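Soltov (novel)

Soltov is a historical novel by Zeyu Bai, published in hardback by Trulo Press on 2023-01-25. It follows a picture restorer in the fictional English market town of Daltley, who is asked to clean a portrait of a local doctor and comes to believe that the sitter's face was repainted by a second hand. The book is told in the first person by the restorer's apprentice, Lewis, writing as an old man.

It was Bai's second novel and the first to be set wholly in Britain. A paperback followed in June of the same year.

Contents
Background
Plot
Characters
Structure and style
Publication
Reception
Adaptation

Background

Bai trained as a paper conservator before turning to fiction and worked for several years on prints and drawings. In the afterword to the hardback edition Bai writes that the book began as a short story about a cleaning test, the small square of varnish that a restorer removes from a painting before the main work is agreed. The story was put aside and later became the opening chapter.

The portrait in the novel is not based on any one painting. Bai has described reading the account books of provincial restorers, in which the same few jobs recur: relining a canvas, filling a tear, taking off a yellowed varnish, and "improving" a face at the request of a family. Two of the bills quoted in the novel are adapted from such entries, with the names and sums changed.

The first draft was written in the present tense and narrated by Soltov himself. Bai abandoned this version after 17 chapters and started again with Lewis as narrator. Parts of the earlier text survive as the letters that Soltov writes to his sister.

Plot

The novel opens in the winter of 1887. Lewis, aged fourteen, is sent by his mother to work for Anton Soltov, a restorer who rents two rooms above a corn merchant's in Daltley. His first tasks are to keep the stove in, grind pigment and carry pictures up and down the stairs.

Soltov is commissioned by the widow of Dr Henry Pell to clean a portrait of her late husband, which is to hang in the new cottage hospital. During the cleaning test he finds that the paint around the doctor's mouth and eyes dissolves more easily than the rest. He shows Lewis that there is an older face beneath, with a different expression. Mrs Pell is told and asks him to stop work, but does not ask for the painting back.

The middle part of the book concerns the following year, in which the portrait stays in the workshop with its face to the wall. Soltov takes on other jobs, falls behind with the rent and begins to visit people who were treated by Dr Pell. Their accounts of him do not agree. A former patient, Ada Crewe, says that the doctor sat for the picture twice, ten years apart, and that the second sitting took place after the death of his son. Another claims that he never sat for it at all and that the painter worked from a photograph.

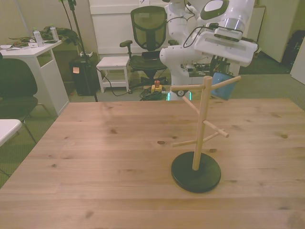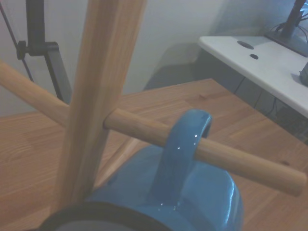
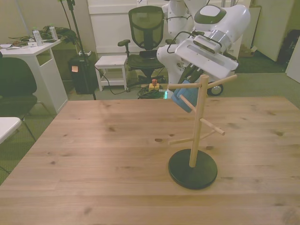

A wooden mug tree. A blue mug appears in the second and third pictures.

In the final part, Soltov falls ill and Lewis is left alone with the portrait. He has by now learned enough to remove the overpaint himself. The chapter in which he prepares the solvent ends before he touches the canvas. The narrative then moves forward to 1941, when Lewis, a retired schoolmaster, goes to see the portrait at the hospital and describes the face he finds there. The reader is not told whether it is the first face or the second.

Characters

Lewis, the narrator. His first name is never given. As a boy he is quick with his hands and a poor judge of people; as an old man he corrects himself often and sometimes withdraws what he has said a few pages earlier.

Anton Soltov, a restorer in his fifties. He gives three different accounts of where he was born. He is strict about his materials and careless about money.

Mrs Pell, the doctor's widow and the owner of the portrait. She appears in only four scenes.

Dr Henry Pell, the sitter, who is dead when the novel begins. He is seen only through the portrait and through what others say about him.

Ada Crewe, a laundress and former patient of Dr Pell, who later marries Lewis's elder brother.

Mr Tice, the corn merchant and Soltov's landlord.

Structure and style

The novel has three parts, titled "Varnish", "Paint" and "Ground" after the layers of a painting from the top down. The chapters in each part become shorter as it goes on, and the last chapter of "Ground" is a single paragraph. Soltov's letters to his sister are placed between the chapters without dates. No reply is ever quoted, and in the last of the letters it becomes clear that she has been dead for some time.

Much of the text is taken up with the practical work of the studio. There are long passages on making glue, stretching canvas and mixing a filler to match a cracked surface. Bai has said that these were written first and that the plot was fitted around them. The dialogue is set without quotation marks, which led to some confusion in the early proof copies, where several lines of speech had been joined to the narration by mistake.

Publication

Trulo Press bought the novel on the strength of a part-manuscript of 94 pages. The first hardback printing was 2,000 copies. A further 70 copies were bound in grey cloth, numbered and signed by the author, and sold directly by the publisher. The jacket of the trade edition shows a plain brown ground with a small lighter square in one corner, a reference to the cleaning test in the first chapter.

The paperback corrected a number of errors, among them the age of Lewis in the second part, which had been given as both fifteen and sixteen. It also added a two-page note on sources. The letters were reset in italic type for this edition and have been printed that way since.

Reception

Reviews were generally favourable. Critics praised the descriptions of the workshop and the handling of the older narrator, while several found the middle part slow. The visits to former patients were singled out as repetitive in more than one review. Opinion was divided on the ending. Some reviewers thought that leaving the face unidentified suited a story told from memory, and others felt that the book had promised an answer and held it back.

Readers have pointed out that one detail in the closing chapter, the tilt of the doctor's head, matches Soltov's description of the lower face and not the upper one. Bai has declined to say whether this was intended.

Adaptation

An abridged audio version in eight episodes was released by the publisher after the paperback. It leaves out the letters and the character of Mr Tice, and moves the 1941 chapter to the beginning. A stage version has been written but has not been produced.

See also
Biographical fiction
Conservation and restoration of paintings
Unreliable narrator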